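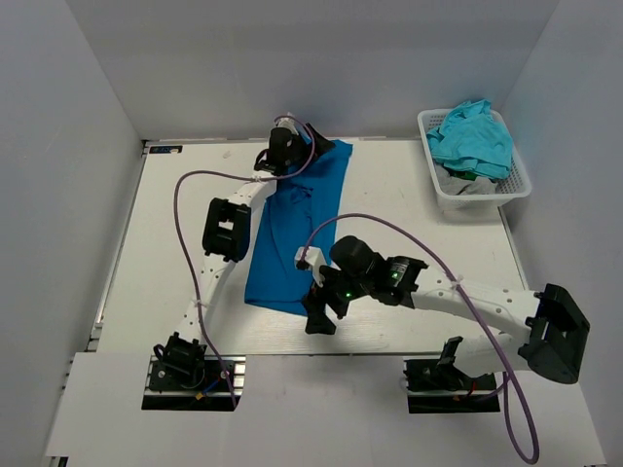 Colette Bodin wrote back that students at her school keep a shirt for one season and then forget it, and that a swap would only work if drop-off was easy.

We planned the Jotwood clothing swap around that comment. In May we put out five collection boxes and left them for seven days. We got 67 items – mostly T-shirts and sweaters. Loïc Leclerc sorted them by size and I made the labels.

Pants were hard to place, as the sizes varied by brand. Next time we would ask people to write the waist size on a tag.

Contact: Jotwood Student Projects | © 2022 | Back to top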